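9 August 2025

Folding knife, second attempt. Boris Stan wants the Undara blade back by February, so naturally I started on the handle. Spring filed down on the 260 stone and it still shuts like a mousetrap.

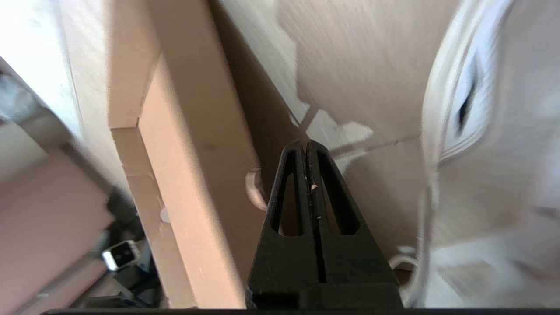
Long cardboard box, gripper closed.

Edge taken to 2000, then 3000, almost sharp enough to show Teodora. She prefers the Nikolaidis grind – she would.
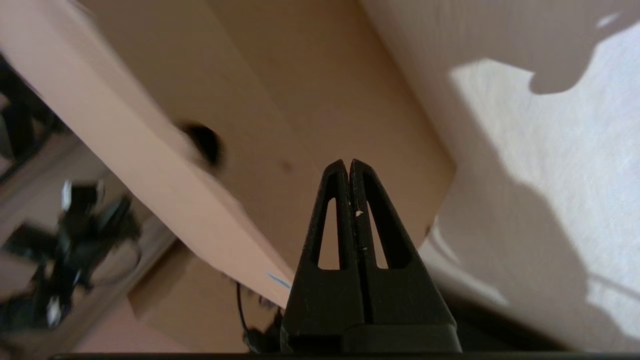

Pivot pin is still loose and needs peening again. I want the new scales to taper to slim, rounded tips like those two black fingers, with a matte finish too. Six pins left, so no heroics.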